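Gorkard 卷边金属收纳盒（银灰色，长方形，敞口款）

货号：626
分类：首饰收纳 / 小物收纳
品牌：Gorkard
库存：有货

先说一句，这个盒子是我自己先用上，后来才决定放到店里卖的。去年冬天进货的时候顺手拿了两只样品回来，一只放店里当名片盒，一只带回家，结果家里那只就再也没拿回来过……

我这个人手串特别多，玉镯、珠子、逛市集买的小手链，平时摘下来就随手一放，床头柜、洗手台、外套口袋，哪儿都有。以前用过绒布首饰盒，就是那种一格一格的，戒指放着挺好，手串根本塞不进去，硬塞进去盖子又合不上。后来换过一个 Dustatell 的亚克力抽屉，好看是好看，可是抽屉浅，镯子一立起来就卡住，每次开都要拿手指头去按一下，烦得很。

所以我对这种最简单的敞口盒子反而越用越喜欢。没有格子，没有抽屉，没有内衬，就是一个长方形的金属盒，边是卷过的，拿的时候不割手（这点我很在意，我以前被一个饼干盒划过，贴了一个礼拜创可贴）。

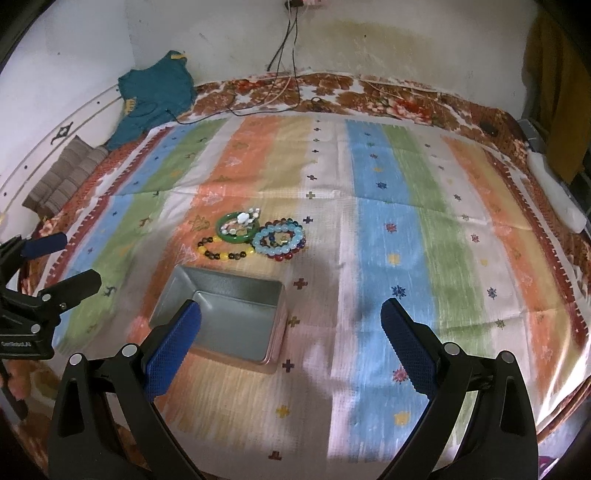 我一般是晚上睡前收拾，坐在床上把手上的东西一件一件褪下来，先堆一堆，再往盒子里放。玉镯最大，放最底下，贴着盒底平躺；珠子类的手串一圈一圈摞在上面，或者绕在镯子外面。带吊坠的那种长一点的珠串我会最后放，盘起来，吊坠朝上，第二天早上一拎就出来了，不会跟别的缠在一起。

有顾客在留言里问，玉的东西直接放金属盒里会不会磕。我的做法是垫一小块软布，旧的眼镜布就行，剪成盒底大小。如果你的镯子比较贵重，那我建议先拿布袋装好再放进去，别嫌麻烦。放的时候手轻一点，金属盒子嘛，咣当一声谁听了都心疼。

再讲讲表面。银灰色，内壁有点反光，不是镜子那种亮，灯一照盒底是泛光的。好处是小东西掉在里面看得清楚，耳堵、小隔珠这些，以前在绒布盒子里我是要用手去摸的。缺点也有，会留指纹，介意的话用干布擦一擦就好。请不要用钢丝球！有位客人真的用了，回来问我能不能换，我也很为难啊。

除了放首饰，我还试过这些用法：
放缝纫的线轴和粉饼，刚刚好
放在玄关收钥匙和零钱（我老公的用法，声音比较大）
放茶包，独立包装的可以，散茶不行，它没有盖子
放小朋友的橡皮和贴纸，能用，就是很快会被贴满

不建议的用法：直接装水、进烤箱、放浴室长期受潮的地方。问我能不能烤蛋糕的已经不止一位了，真的不能，它是收纳盒，没有按烤具来做。

关于尺寸，每一批会有一点点出入，属于正常情况，下单前想确认的话可以留言，我拿尺子量了告诉你。手围特别大、戴宽条镯子的朋友最好先问一下，免得买回去放不平。

搭配：想要盖子的，可以看看店里 Landry 那款棉麻盖布，四边有松紧，套上去能挡灰。我自己没套，懒，每天都要开来开去的。还有人会配 Drancombe 的薄毡垫，比我剪的眼镜布体面多了，送人的话可以一起带上。

发货说明：
单只下单用气泡袋加纸盒，一次买 2 只会叠放，中间垫纸。
下单后 2 天内寄出，周末顺延。
收到请先检查四个角，运输中有磕瘪的，拍照发我，11 天之内都给换，盒子请先别丢。

补货通知：二月那批卖得比我想的快，断了一阵子，不好意思让大家等了。2021年3月这批已经到仓，我一只一只看过，卷边都挺平整的，之前登记过的朋友可以直接下单，不用再排队。

问答摘录

会生锈吗？
我那只放卧室用到现在没有锈。潮湿的地方我没试过，不敢打包票。

可以刻字吗？
暂时不行，问过厂里，起订量太大了，我这小店吃不消。

有别的颜色吗？
目前就这一种银灰。白色的在谈，谈成了会挂在首页。

有没有更小的？
有人想单独放戒指，我也觉得会好用，在找，还没找到卷边做得干净的。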